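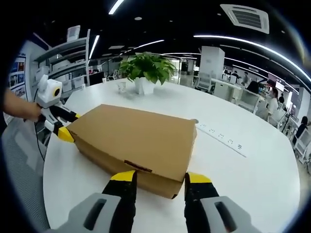

Photo: Maksym Shevchuk

The box has been the problem since November. Maksym Shevchuk has closed cardboard boxes for a living, in a warehouse, eight hours at a stretch, and he'll tell you it takes a new hire one morning to get good at it. The pair of grippers he is building at Hadwood, a shared workshop with an open-plan office attached, has been at it a good deal longer.

The grippers are held by hand for now. You take one in each fist, like salad tongs, and do the job yourself while a lens watches. Later the recordings go to a pair of arms that, in theory, will have learned something. The arms are still on a bench in Shevchuk's garage under a bedsheet. He says he'll bring them in when the data is good enough, in the tone other men use for finishing the deck.

Most of the work happens at a round white table in the office half of the building, next to a potted plant, while people at the desks behind get on with their jobs. Members pay 80 dollars a month at Hadwood and that covers a seat, the laser cutter and a share of the noise. A man pinching a box from two sides doesn't rate a second look anymore.

The first version of the fingers was all black and hard. They held a mug fine. Cardboard they treated as something to slide across, politely, until it was on the floor. Version two had rubber from a bicycle tube and left gray smears on everything. The yellow tips came third, cast in a mold Shevchuk made from a cut-down yogurt tub, and they were the first to hang on to a box wider than a shoe. "I'd like to say I tested other colors," he says. "I had yellow."

His project is called Titeck, a name he picked at one in the morning because the domain was free. The budget was 700 dollars, and then it was 1,000, and then he stopped writing it down in the place where his wife keeps the other numbers. A fair part of it went into motors he doesn't use now. The motors are for sale, if you're interested.

What he has to show for the winter is 4,000 recordings. Pick up the box, turn it, set it down. Open a flap, close a flap. He has done some of these with a cold, and two with a sandwich nearby, and he worries a little about what the arms will pick up from that.

Large flat boxes are their own misery. Squeeze near the middle and the lid bows. Squeeze at the corners and one hand always arrives before the other, so the whole thing swings round and heads for the plant. Shevchuk's current method is one gripper out at the far end and the other working the near side, with very little pressure from either. It looks like two people carrying a mattress who have recently argued.

He figures he'll uncover the arms in the spring. There's a cable to reroute first — it hangs down off the left gripper and finds his knee — and he wants to recast the tips a touch softer, for which he needs another yogurt.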